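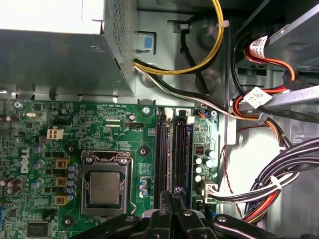

1/ Há quatro anos que aprendo português e há quatro anos que procuro um bom método para guardar vocabulário. Vou contar o que fiz, porque me perguntaram três vezes neste mês.

2/ Primeiro tive cadernos. Escrevia a palavra, a tradução e uma frase. Em fevereiro contei: 124 páginas. Nunca voltei a ler a maior parte delas.

3/ Depois passei para os cartões da aplicação Kamata. Cheguei a quase 4.000 cartões. O problema é que a revisão diária ficou com 300, e eu fazia tudo depressa, às onze da noite, sem pensar.

4/ Apaguei muito. Fiquei só com as palavras que encontrei pelo menos duas vezes em textos reais. Restaram 160 — e estas eu sei usar.

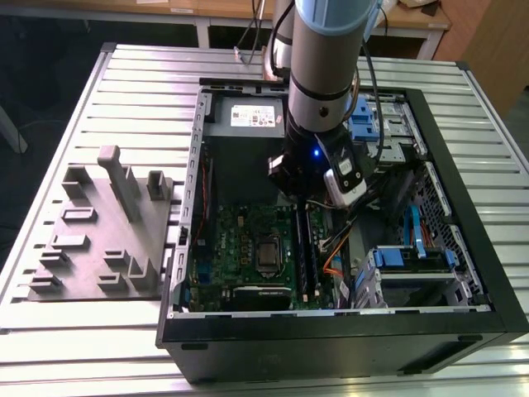
Computador aberto, com a placa verde e a fonte à vista.

5/ A minha professora, Duygu Uysal, também aprendeu português já adulta. Ela diz que uma palavra sem verbo ao lado não serve para muito. Por isso agora não escrevo "decisão", escrevo "tomar uma decisão".

6/ Com as preposições faço igual. "Gostar de", "confiar em", "sonhar com". Ainda erro o "por" e o "para", sobretudo quando falo ao telefone. 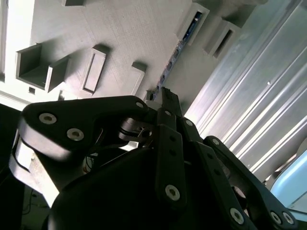 7/ E quando erro, anoto a frase inteira como a disse, e ao lado a frase corrigida. Nas regras eu concordo com tudo e esqueço no dia seguinte. As minhas próprias frases erradas, essas eu lembro.

8/ Para ler, recomendo contos curtos. Eu comecei com um romance de um vizinho meu e desisti no segundo capítulo. Com um conto chega-se ao fim na mesma noite, e pode-se ler outra vez no domingo ou quando houver tempo — a segunda leitura é a que ensina.

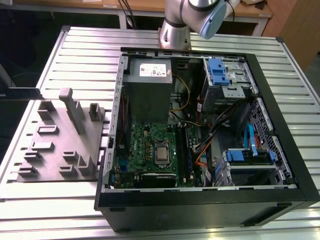
PERGUNTAS QUE RECEBI

9/ "Uso dicionário bilingue ou só de português?" Os dois. Primeiro o de português; se depois de ler a definição continuo sem perceber, abro o bilingue.

10/ "Quanto tempo por dia?" Vinte minutos de manhã, com café. À noite só ouço rádio e não anoto nada.

11/ Se alguém tiver um bom truque para o futuro do conjuntivo, escreva nas respostas, por favor. "Quando eu vir" e "quando eu vier" ainda me confundem.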